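### 4.2 Does sorting by hand give stable categories?

Much of the literature on household button collections takes it for granted that two people given the same buttons will sort them the same way. We doubt this. Serra and Boiko reported near-perfect agreement in the Namholm collection, but their second sorter had been trained by the first and worked from her labels. That is a test of teaching, and it says little about the categories.

We repeated the exercise with 162 buttons from the Plundura estate. Sandhu and Vitale sorted them separately, 17 days apart, with no shared list of types. They agreed well on shank buttons and poorly on almost everything else.
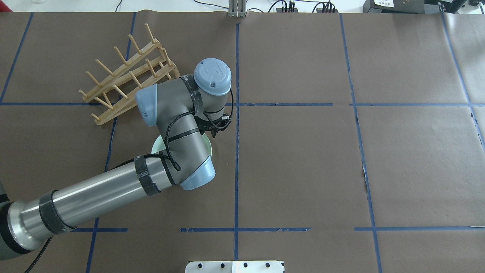 **Figure 6.** Table covered in brown paper and divided with blue tape.

Lo Presti has argued that disagreement of this sort comes from sloppy handling and would vanish with a better layout. The claim is hard to test, as he never says what a better layout would be. Ruled cells like those marked out in tape in Figure 6 do keep piles from running together, but they also press the sorter to fill every cell, and paper that creases gives small round objects a chance to roll. Vitale ended with 12 types and Sandhu with six. We see no way to call either count wrong.

The Navarrete typology fares no better. Its "dress" and "coat" classes rest on diameter alone, and the cutoff between them was moved in the Cudness revision without comment. Any trend in coat buttons that depends on that cutoff should be set aside until the raw measurements are published.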